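Pinza manual Skerach para enseñanza por demostración

Kit de dos pinzas de mano, izquierda y derecha, con cámara en cada una. Referencia de catálogo: Skerach 2M.

La Skerach se sujeta con la mano y se usa como si fuera el extremo del brazo robótico. El operador hace la tarea, la pinza registra la apertura de las mordazas y el recorrido de la muñeca, y el programa Menach convierte esa grabación en una trayectoria que el robot puede aprender. No hace falta tener el brazo delante ni reservar la celda.

Las mordazas son paralelas y llevan almohadillas azules con relieve, intercambiables. Se desmontan con la llave incluida. Las placas de los brazos son negras, van unidas con tornillos a la vista y admiten ajuste de holgura. Conviene revisar el apriete cada 200 demostraciones, sobre todo si se trabaja con piezas duras.

El kit está pensado para tareas de mesa: recoger, ordenar, guardar en una caja, pasar un objeto de una pinza a la otra. Con objetos pequeños y planos, como un dije de metal apoyado en la mesa, es mejor acercar las puntas despacio y con las mordazas poco abiertas. Las superficies brillantes se pueden usar, pero los reflejos fuertes empeoran el seguimiento - si el programa avisa, basta con mover la lámpara.
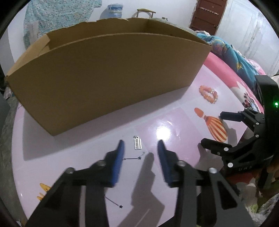 Gebreyes comenta que con las cuentas y los abalorios le costó al principio, porque cerraba demasiado rápido y la pieza saltaba, y que desde que baja la velocidad en los últimos centímetros repite muchas menos tomas. Pide también una almohadilla más estrecha para anillas.

La almohadilla estrecha se vende por separado, en juegos de dos, y sirve para las dos pinzas. Para anillas y cadenas finas recomendamos agarrar por el cuerpo de la pieza y dejar la anilla libre.

Contenido del kit

Dos pinzas con cámara montada
6 almohadillas de repuesto
Llave para los tornillos de las placas
Cable de carga doble
Licencia de Menach para un puesto

Datos técnicos

Apertura máxima: 44 mm
Accionamiento: gatillo manual, sin motor
Registro: vídeo, apertura y posición
Uso: una o dos manos

Compatibilidad

Menach exporta directamente a los brazos de la serie Andus. Para otros brazos se entrega un archivo de trayectoria sin adaptar, y la conversión queda a cargo del cliente. El control remoto en tiempo real solo funciona con Andus y requiere el módulo de enlace, que no viene en el kit.

Antes de la primera sesión hay que calibrar las dos pinzas juntas. Si se cambia una almohadilla, se repite la calibración de apertura de esa pinza. La garantía cubre cámaras y placas durante 2 años; las almohadillas se consideran consumible.

Plazo de entrega: los pedidos confirmados antes de octubre salen con la licencia ya activada. El resto la recibe por correo.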